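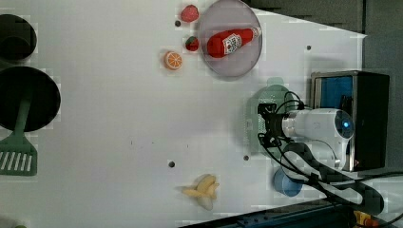
Ketchup and plate, with two toy strawberries to the left.

Flutach Soccer Club
Player Pathway Project: Midterm Report to the Ní Chonaill Fund
August 19, 2025

Where we stand

When we applied in January we promised a first-team squad of 22 by the opening game, with 10 of those players coming up from our own under-19s. The squad is at 22. The homegrown contingent is at four, and the fourth is a goalkeeper who has so far been asked to carry the ball bag and look tall. The other places went to players signed from elsewhere, mostly on free transfers, in the hurried last weeks of the window.

The shortfall has two causes. Several of the under-19s we had in mind left for college, a development we might have foreseen from their ages. And our head coach, Diarmuid Ó Dubhghaill, would not name a teenager at center back after the friendly at Hendent, which we lost by a margin I have agreed to leave out of this report. The Hendent website has it if the Fund is curious. They have it in large type.

Signings

No transfer fees were paid out of grant money. The grant terms are clear on this and so was the Fund's very polite email in the spring. Club income covered one modest fee, for a left-sided midfielder whose move took longer to complete than his previous contract had lasted. His registration was rejected once for a missing signature and a second time for a signature in the wrong box. He is now eligible and has trained with the group, and the paperwork is in a folder marked DO NOT MOVE.

We released two players on good terms and one on terms. All three final payments have been made.

The Lokier field

Most of your money went here, so it gets the longest section. The drainage work on the lower half of the Lokier training field is finished. The upper half is not. The contractor found an old pipe that appears on no plan we own, and work stopped while everyone with an opinion about pipes came to look at it. It has since been capped, and the crew is due back once they finish another job. We have asked for that in writing and received a thumbs-up, which we have printed and filed.

In the meantime the first team trains on the lower half and the under-19s get it afterward. This means the under-19s practice on whatever the first team leaves them, and their passing has become noticeably more inventive. Goalkeeping sessions have moved to the strip behind the clubhouse. We do not recommend parking there.

The new portable goals arrived on time and in the right number. I mention it because it is the only line of the budget that behaved exactly as written.

Coaching and medical cover

The part-time physical therapist paid for by the grant started in preseason. Before that, our medical provision was a cooler and a firm tone of voice. Every new signing now has a proper screening before anyone shakes hands or poses with a scarf. One proposed deal fell through at that stage, over a knee. The player was disappointed, and his agent was disappointed at greater length, but we think this is what the money was for.

Two of our youth coaches have completed the first part of their licensing course. The second part clashes with the opening league weekend, so they will take it at the next intake, and the fees carry over.

Money

Spending is within the total award. It is not within every line. Field work is over its line because of the pipe, and travel is under because Hendent was the only friendly we played away and several people declined to get back on the bus for another one. We ask the Fund's permission to move the unspent travel money to the field. The itemized sheet and receipts are attached, including the one that went through the wash. It can be read if held up to a window.

What comes next

Before the winter break we expect to have the upper half of Lokier open, a second look at the under-19s who stayed, and at least one more of them on the bench. Diarmuid has agreed to the bench. He has not agreed to minutes, and I will raise that with him after a win.

The target of 10 homegrown players will not be met this season. We would like to keep it for next season, with the college calendar taped to the wall this time. If the Fund would prefer to visit before deciding, training starts at the usual hour on the lower half. Please bring boots, and use the front lot.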